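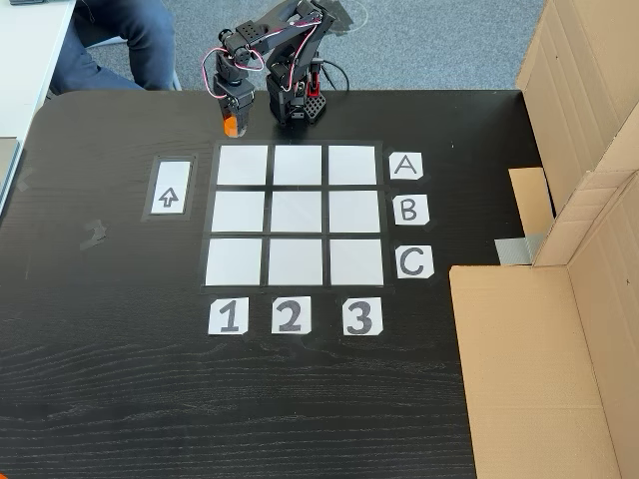 Hilo: por qué me he enamorado de las coordenadas (letras, números y mucho papel)

1/ Llevo todo el verano leyendo sobre cómo nombramos los sitios: una letra, un número y ya sabes dónde estás. Tres filas con A, B y C, tres columnas con 1, 2 y 3, y tienes nueve lugares con nombre propio. ¡Me parece una maravilla!

2/ Empecé por el ajedrez. Quien juega dice «e4» y otra persona, en otro país y sin tablero delante, ve la misma casilla. Las columnas van con letra y las filas con número. En las hojas de cálculo pasa lo mismo, pero allí las filas se numeran hacia abajo y en el ajedrez hacia arriba desde las blancas. A mí eso me tuvo una tarde entera dando vueltas.

3/ Luego están los callejeros de papel. ¿Os acordáis? Buscabas la calle en el índice, ponía «página 11, C2», y te ibas con el dedo a la cuadrícula. Y siempre, siempre, tu calle caía justo en el doblez.

4/ El mío favorito es el plano de Itville que editaba Tessier. El índice trae 2179 entradas (lo dice en la portada, con orgullo) y las plazas pequeñas van en cursiva. Lo compré en un mercadillo por 2 euros y tiene notas a lápiz de alguien que repartía algo por el barrio norte. «C3, timbre roto». Me encanta.

5/ Hablando de Tessier: Clémence Baudry, que trabajó allí dibujando planos, me escribió después de mi último hilo. Cuenta que lo más difícil era decidir qué hacer con una calle larga que cruzaba cuatro casillas. ¿Dónde la pones en el índice? Ellos apuntaban la casilla donde empezaba la numeración de los portales. Otros ponían la del rótulo.

6/ También me contó que en muchos planos se saltaban la letra I, por no confundirla con el 1. Fui corriendo a mirar los míos – y sí, en el de Plaleck se pasa de la H a la J. Lo tengo desde hace años y no me había fijado nunca.

7/ Otra alegría: hundir la flota. De pequeña jugaba con mi hermano en hojas cuadriculadas del cole y él decía «tres be» en vez de «be tres». Discutíamos más por eso que por los barcos.

8/ Si os apetece probar, haced una cuadrícula de vuestra cocina y escribid el índice. Sal, B1. Tazas, A3. Es una tontería y me lo pasé en grande.

9/ Lo próximo son los atlas antiguos. En la biblioteca de Hadusura hay uno con la signatura 1441 que solo se consulta con cita, y la tengo para noviembre. ¡Qué ganas!

10/ Si guardáis callejeros viejos en casa, decidme de qué ciudad y si se saltan la I. Las fotos del índice son muy bienvenidas, con dobleces y todo.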